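The pencil test

Can a machine tidy up after your children? A visit to people who try to teach it

In the town of Cullow, on the upper floor of a former print shop, Jarlath Foley is waiting for a machine to put away the pencils. He has been waiting, in one way or another, for 5 years.

Foley worked before for a company which built packing lines. There, he says, everything was solved before the machine was switched on. The boxes came in one size, in one direction, at one speed. When he left to join Zikach, a small company that wants to bring robot arms into homes and small workshops, he expected that the home would be the easier place. Nothing in a kitchen is heavy, and there is no hurry.

"I was wrong already in the first week," he tells me. "A house has no direction. Things lie as they fell."

So the team chose a chore that every parent knows. Pens and pencils lie on a table, and they must go into a bin. 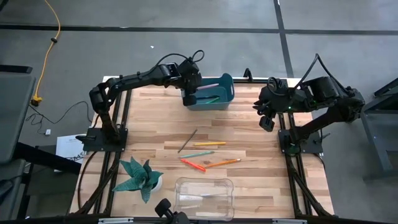 Why is it so hard to pick up a pencil? A pencil is thin, it rolls when it is touched, and it lies almost flat, so the fingers must come down very close to the table without pushing against it.

People solve this without thinking. We let the fingertip slide on the wood until it meets the pencil, and the skin tells us the rest. Many grippers have no skin to speak of. They must know from the cameras where the pencil is, and a small mistake is enough to close on air.

Cillian Coughlan, who writes most of the software at Zikach, showed me the list of chores that customers ask for. It has 30 lines. Folding shirts is near the top, and so is emptying the dishwasher. Sorting small things into containers comes up again and again – from families, but also from repair shops and from a school supply dealer called Karagiannis, who would like to have returned sets sorted at night.

Coughlan is careful with promises. A demonstration film, he says, shows the good attempt. A customer lives with all the attempts. If the machine drops one pen in every 200, a family would perhaps be happy. For Karagiannis it would mean that a person must come every morning and check the boxes, and then the person can as well do the sorting.

Containers bring their own trouble. A clear plastic wall bends the light and gives back reflections of the lamps, and a pencil on a shiny table has a second pencil under it.

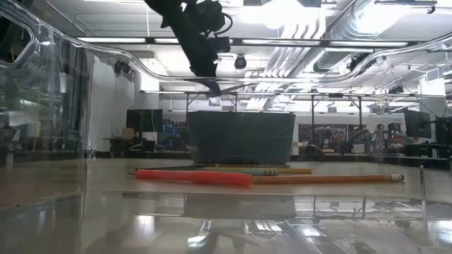 What the arm sees

The method at Zikach is the one that many groups now use. Somebody guides the arm through the task, again and again, and the software learns from the recordings. For the pencils Coughlan wanted 2000 good examples before he would say anything about the result. It is slow work. After lunch, he says, people become careless, and the machine learns this also.

A view from close by helps much. From the side, one arm can hide exactly the thing it wants to take. Near the fingers, the question becomes simple: is the pencil between them or not?
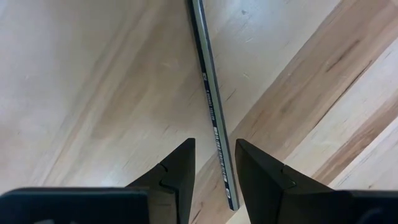 Foley likes to compare this with threading a needle. You do not look at the room, you look at the hole. But then you must look up again to find where the thread should go, and this change from near to far is where the software often loses its way. It can hold a pencil well and not know what to do with it.

I asked both men which chores are ready today. Foley named vacuum cleaning, which was ready long ago, and some work in shops where the parts are always the same. At Jidum, a maker of door handles outside the town, an arm loads parts into a polishing machine and has done so since October. No one there talks about it any more, and Foley takes this as the best sign.

For the home he is more modest. A table with known objects and a bin in a known place, this he believes can be offered soon. A child's room he does not want to discuss.

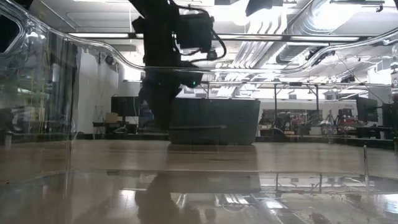
There is also the price. An arm that tidies one table cannot cost as much as a car, and it must be safe beside a cat or a small hand. Coughlan would make it slow, so slow that it works while the family is asleep. His wife has objected that she does not want something moving in the kitchen at three in the morning, and he admits he has no answer for her yet.

At the end of my visit I asked Foley who tidies the pencils in his own house. He does it himself, after dinner, and he thinks he will do it for some years more.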